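November
Rokiva Group, Manipulation Section

4. Collecting the Demonstrations

4.1 Setup

All demonstrations used in this paper were collected in simulation. The simulated cell is called Stura and is a copy of the cell we keep in our own lab, down to the height of the table and the place where the arm is bolted to it. We used the same arm model, the same joint limits and the same two-finger gripper in both. The control rate was also kept the same, so that a recorded trajectory could be replayed on the real arm without resampling.

Operators drove the simulated arm with a handheld controller. The position of the controller was mapped to the position of the gripper, and a trigger opened and closed the fingers. We did not let operators command single joints. In early trials this gave motions that were hard to repeat, and the policy trained on them tended to stall near the table. Orientation was limited to turns about the vertical axis for the first half of the collection and freed after that. We mark the two halves separately in the data set, which we call Arruda.

Each episode starts with the arm in a raised position and the gripper open. The object is placed at a random point within reach, and the operator is told by a short text prompt what to do with it. An episode ends when the operator presses a button or when 500 control steps have passed, whichever comes first. Operators were asked to press the button as soon as they thought the task was done. Episodes that reached the step limit were kept but labeled as timed out.

4.2 Operators and Sessions

Operators were drawn from our own staff and from students who answered a notice. Before their first session they were given 52 practice episodes, none of which entered the data set. We chose this number by watching how long it took for a new operator's completion time to level off. Sessions were kept short. Longer sessions gave more episodes per day, but the later ones contained more pauses and more corrections, and we found it cheaper to schedule more people than to filter those out.

We did not instruct operators on how to approach an object. Some came straight down from above. Others moved in from the side at a low height and lowered the gripper only at the end. Both styles are in the data. A policy trained on only one of them was slightly better on objects in the middle of the table and clearly worse on objects near the base of the arm, where the elbow has little room to fold.

4.3 Scene Variation

Between episodes we changed the color of the walls, the floor texture, the furniture around the table and the direction of the light. The viewpoint was also moved. Homov, the renderer we use, draws each episode from several cameras, and one of these is placed low, close to the level of the tabletop. The low view hides most of the table surface and makes it hard to judge how far away an object lies, but it gives a clear side view of the gap between the fingers and whatever is under them. Figure 3 shows the low view with the arm over a long dark box. We include this camera in training and report results with and without it in Section 6.

The total size of the collection is 3000 episodes. From these we set aside 200 for validation, chosen so that no operator appears in both parts. Episodes that were stopped because of a software fault were removed before the split and are not included in the total.

4.4 Labels and Filtering

Success was labeled twice. The simulator checks the final pose of the object against a target region and writes a label by itself. A person then watches the episode at double speed and writes a second label without seeing the first. Where the two disagreed, a third viewing decided. Most disagreements came from objects that ended up inside the target region after being pushed there, when the prompt had asked for a lift. We count these as failures.

We removed very little beyond this. Hesitation, regrasping and small collisions with the table were left in. A stricter filter was tried on the validation task and did not help: the policy moved faster but did not recover when the first grasp missed. This agrees with our general view that recovery has to be present in the examples if it is wanted at test time. 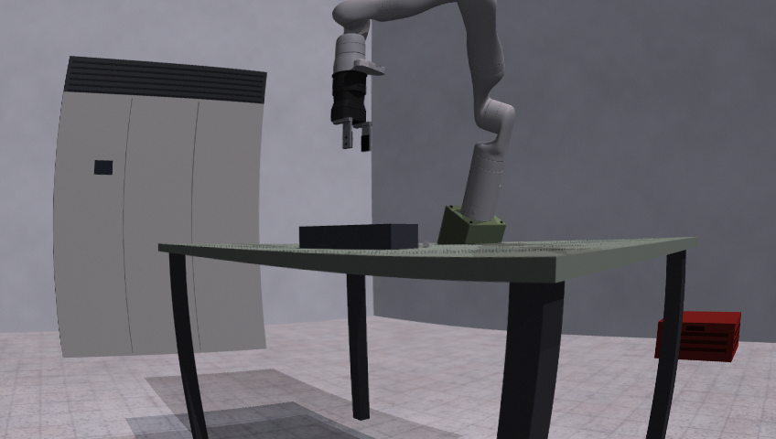 Figure 3. Low camera view in Stura. The gripper hangs open and empty above the box.

Idle steps at the start of an episode were handled differently. Many operators waited a moment after the prompt appeared, and the arm stood still during that time. When these steps were left in, the trained policy often did not start moving at all. We therefore cut every episode so that it begins five steps before the first motion command. Idle steps later in the episode were kept, apart from those after the final release of the object.

4.5 Storage Format

Each episode is stored as one file with the camera images, joint positions, gripper opening and commands, all with a shared step index. Images are stored at the size at which they were rendered. The scene settings are written to the same file, so an episode can be drawn again from a new viewpoint without being collected a second time. We used this to add the low camera to episodes recorded before it was introduced. The redrawn images matched directly rendered ones except for small differences in the shadows, and we treat the two kinds as the same in the rest of the paper.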